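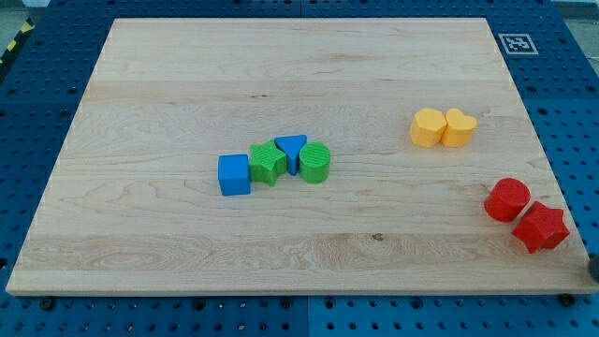 4. Account Recovery and Name Reuse on Kallik

Print this page | E-mail this article
Reading time: 5 min

4.1 Background

Impersonation on social platforms is usually studied at the point of sign-up, where an attacker picks a display name and photo that match those of a known person. The work in this section looks at a later point in the life of an account. When a member closes an account or lets it lapse, the platform has to decide what happens to the handle, to the links that point to it, and to the trust other members have placed in it. We call the period between closure and release of the handle the hold period.

Kallik, the platform studied here, allows a released handle to be claimed by any new account. Mentions of the old handle in existing posts are stored as plain text and are turned into links when the page is loaded. A mention written before the handle changed hands therefore leads to the new holder. Jasetley, which we use for comparison, stores mentions by internal account number, and a mention of a closed account shows no link at all.

The threat model assumes an attacker with no access to the victim's e-mail, phone, or password. The attacker can read public pages, open new accounts, and wait. The attacker's goal is to be taken for the previous holder of the handle by at least one of that holder's former contacts. Attacks on the platform's staff or its support desk are outside the scope of this section.

4.2 Test Setup

All test accounts were opened and run by the authors. No handle that had belonged to an outside member was claimed at any time. We created 272 accounts on Kallik and gave each one a short public history made up of posts, replies, and mentions by other test accounts. The accounts were then closed through the normal settings page. Each handle was checked once a day by a script that loaded the sign-up form and recorded whether the name was accepted. The script did not submit the form.

When a handle was reported as free, a second script opened a new account under it with a different e-mail address, a different recovery phone number, and a blank profile. Four properties were then recorded:

(a) whether old mentions led to the new account;
(b) whether the new account appeared in the contact suggestions of accounts that had followed the old one;
(c) whether messages sent to the old account could be read from the new one;
(d) whether any notice of the change was shown to former contacts.

Properties (a) and (d) can be read directly from the public page. Property (b) was checked by signing in to the following accounts and loading the suggestions panel. For property (c), we placed a marker string in a private message before closure and searched for it after the new account was opened.

The closures began in January. Siu-fong Tu wrote the daily check and kept the log of failed page loads, which were retried and are not treated as refusals. Page content was saved in full at each step so that later changes in the layout would not affect the reading of earlier results.

4.3 Results

The hold period on Kallik was the same for every account in the set. Account age, number of posts, and number of followers had no effect. The help pages do not state a hold period, and the closure screen tells the member only that the name "may become available to others."

Old mentions led to the new account in every case, as expected from the way mentions are stored. This included mentions inside posts that had been locked against editing. Authors of those posts could not remove the link without deleting the post.

Contact suggestions gave a mixed result. The suggestions panel appears to be built from two sources, one based on account number and one based on text search over recent activity. A new account was suggested to a former follower when that follower had typed the old handle in the search box before the closure. We found no case in which following the old account was enough to produce the suggestion without a search.

Private messages did not carry over. The marker string was never found from a new account, and attempts to open the old conversation by its address returned an error page. We take this as evidence that messages are tied to the account number. It does not rule out other paths that we did not test, such as the data export tool.

No notice was shown to former contacts. The profile page of a new account carries a join date, but the date is placed on a secondary tab and is missing from the mobile layout.

4.4 Linked Services

Many members use a Kallik profile as proof of identity elsewhere. Two services that accept such a link, Kowalchuk and Rarkthorpe, were tested with a smaller set of accounts. Both ask the member to place a short code in the Kallik profile and then fetch the page to confirm it.

Kowalchuk fetches the profile once, at the time of linking, and stores the handle. After the handle changed hands, the Kowalchuk page still showed a verified mark next to a link that now led to the new holder. The mark remained until the original member signed in and removed it by hand.

Rarkthorpe repeats the fetch every 5 days and drops the mark if the code is missing. The new holder could restore the match by copying the code, which is shown in public on the Rarkthorpe page. A code that is visible to all readers confirms only that both pages contain the same text. Signing the code with the account number would close this gap, provided that Kallik makes the number available to outside services.

4.5 Limits

The tests cover handles with little public attention. Handles of well-known members may be reserved by staff, and the daily check would not show this. The followers in our set were also under our control, so the results describe what the platform displays and say nothing about how often a real contact would be misled. Measuring that would require a user study with informed consent, which we leave to later work.

We use cookies to remember your reading preferences. Accept | Manage settings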